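Search this site
Enter keyword
Go

Small Things for the Table: Gallery

30th September
By Genowefa Bednarek

The autumn gallery covers the small household pieces that came to Skotstead this year. There are bowls, cups, trays and little storage boxes, most of them in pale colors. Zofia Sobczak sorted them and Henryk Michalski wrote the price tags. Everything will be on the shelves through February, and the smaller pieces start at 6 dollars.

Pastels did well last year, so we ordered more of them. Pink and light blue go together without much effort, and a bit of plain wood next to them keeps a shelf from looking like a nursery. Trays are the most useful item in the group. They hold keys, mail, soap or a cup of tea, and they stack when you need the space back.

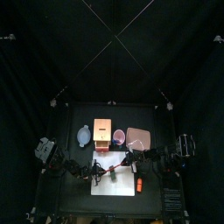 Small wooden cabinets are harder to find than trays. A single drawer is enough for stamps, buttons, spare batteries and the other things that end up in a kitchen bowl. Wipe the wood with a dry cloth and keep it away from the sink. Oval bowls with handles are easier to carry full than round ones, and they take up less depth on a narrow shelf.

Plastic cups are sold singly. Kazimiera Lis keeps one by the phone for pencils and another in the bathroom for combs. They are light and tip over easily, so put a few coins in the bottom if you use one on a desk.

We had about 200 pieces at the start of the month. Colors vary from one delivery to the next, so if you want a matching set, buy it in one visit. Sławomir Górecki can put items aside for 30 days. Ask for him at the front counter and leave your name and a phone number.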